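Evby Home Notes
Kitchen & Workshop > Surfaces

Living with a white tabletop

Filed by Silvan Prantl
234 comments

We bought a white table. The old one was brown, a color that forgives everything, and for eleven years we had no idea how much tea we were spilling. Now we know. If you are reading this in the shop with your hand on a white one, look at the gray one next to it for a minute. If the table is already in your house, read on.

Everyday wiping

Warm water, a drop of dish soap, a cloth you have wrung out properly. Wipe, go over it again with plain water, dry it. The drying is the part everyone skips, me included, and then you get the cloudy streaks that only show at breakfast when the sun comes in low and your mother-in-law is sitting there.

Use less soap than you think. Most of the "stubborn film" I get letters about is soap, left by people scrubbing at yesterday's soap with more soap. If your forearm sticks to the table, do two rounds of plain water before you buy anything.

Microfiber is good until it has met fabric softener, after which it just pushes the water around. Wash the cloths separately, no softener, and keep the table cloth away from the one that does the stove.

Tea, coffee, turmeric

Tea and coffee rings come up with a paste of baking soda and water. Put it on the ring, leave it ten minutes, lift it off with a damp cloth. Don't grind it in. Baking soda is a very polite abrasive but it is one, and a glossy top will remember.

Turmeric is another matter. Wipe it up the second it lands, then dab with rubbing alcohol on a cotton pad, trying a hidden spot first. Whatever yellow is left, put the table by the window and wait. Sunlight faded ours in four afternoons, during which we ate around it like a crime scene. For beets, cold water first, then soap.

Ink, marker, glue

Ballpoint: rubbing alcohol, small circles, change the pad often or you will have a large pale blue area in place of a small dark blue line.

Permanent marker: draw over it with a dry-erase marker and wipe while it's still wet. It sounds like something a ten-year-old made up to get out of trouble. It works on hard smooth tops and does nothing at all on oiled wood or anything with pores.

Super glue: leave it alone until it is completely hard. Then work a plastic scraper under the edge (an old library card is fine). Acetone will take the glue off and may take the finish along for company, so I'd keep it in the cabinet.

Gray scuffs

Those pencil-looking marks you get from pans, laptops and the bottoms of mugs are mostly metal or rubber left on top of the surface, so they come off. Start with a plain white eraser. Then the melamine sponge, damp and with hardly any pressure, and only on the mark. On a glossy top it can leave a dull patch, and a dull patch is forever.

Someone always asks about sanding. On a solid mineral or acrylic top with a matte finish you can go over a scratch with 1,000 grit paper, wet, and then do a wide area lightly so it blends. On laminate or paint, don't. There is very little white on there and you will meet what's under it.

Hot things

Trivets. I know. We own six and they live in a drawer, where they are very safe. Since June one of them has been left out on the table permanently and the scorch problem has more or less stopped.

Using it as a workbench

A white top is lovely for fiddly jobs. You can find a dropped screw, which on the brown table was a matter for the vacuum cleaner. Lay down a cutting mat for anything with a blade, and stick felt pads under whatever is heavy and stands there for longer than an afternoon. Lift things, don't drag them. Check the felt now and then, too: once a crumb of grit gets stuck in it you've made yourself a very slow sander.

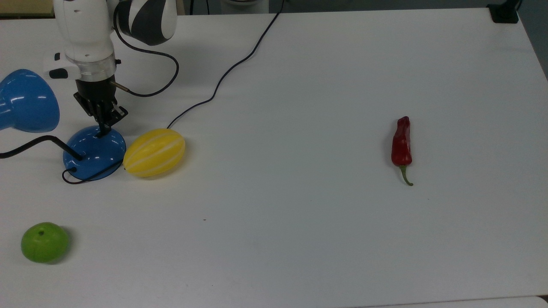
Birsen Erdem writes that I am too soft on dragging. Her table came through two toddlers and a pasta machine and was finally ruined by a sewing machine pulled eight inches to the left, every evening, for a winter. She now keeps hers on a folded bath towel, lifts the whole bundle, and says the towel also collects the pins.

I tried the towel under my own heavy things and she's right, though mine slid a bit. A piece of rubber shelf liner in between fixed it. Don't leave the liner directly on white for weeks on end, as some of them yellow and share it with the table.

Edges

The top gets all the attention and the edge goes quietly brown where people's sleeves rest. Do it once a month with the soapy cloth and an old toothbrush for the seam. If the edge strip has started to lift, dry it well, a little contact glue, masking tape overnight.

Next up: the grout behind the stove. Gönül Karaca has sent photographs of hers and I may need a week.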